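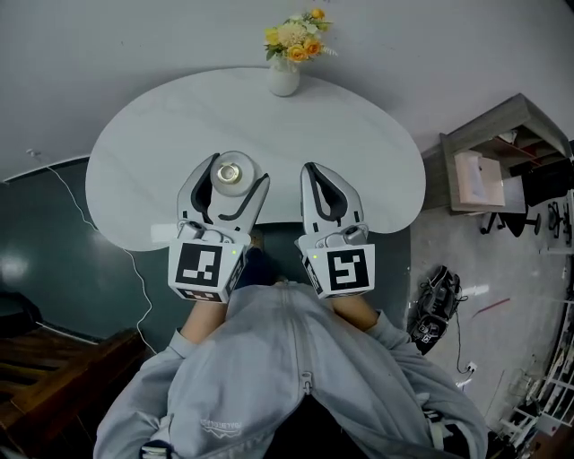
White kidney-shaped table, grey hoodie

Does my Easter Bunny story need a villain?

Posted by Mistside

Hi all, I'm writing a funny short story for our library's holiday anthology and I've got myself stuck. The Easter Bunny has lost his sense of smell, so he can't tell chocolate from carob, and he's handing out the wrong eggs all over town. I've got 16 pages of him moping around and talking to his neighbour, a retired groundhog named Dudell, and I love Dudell to bits, but my sister read it and said "who's he up against?" I thought he was up against his own nose! The limit is 4,000 words and I have room for maybe one more character. Do I put in a villain (I was thinking a rival bilby called Woo) or leave it alone? It's due at the end of February and I'm panicking a little.

Ismael Paiva
I'd leave Woo out, at least for this draft. A villain who turns up on page nine needs a grudge and a plan and a comeuppance, and you'll burn half your words on it. What I'd do is give Dudell a stake in it. Say he's promised his grandkids real chocolate and he's too proud to tell the Bunny he got carob last year. Now every one of those chats you've already written has something going on underneath, and you get to keep your favourite character. I had the same trouble with a tooth fairy story (she was allergic to pillows) and cutting the evil dentist was the best thing I did to it. Also, 16 pages of moping is a lot of moping. Try getting the first wrong egg delivered by the bottom of page one and see how it feels.

Rono
woo is a great name, use woo. everybody likes a baddie

Auður Kjærgaard
I'm halfway between the two of you. Woo could be in it without being a villain! Make her the replacement the head office sends, very cheerful, terribly good at the job, brings her own basket. The Bunny will hate her for it and she won't have done a thing wrong, and that was funnier in my head than any scheming. Keep her to 5 lines or so if you're worried about length. And please spell out early on why carob is such a disaster, my kids had never heard of it and I had to go and buy some.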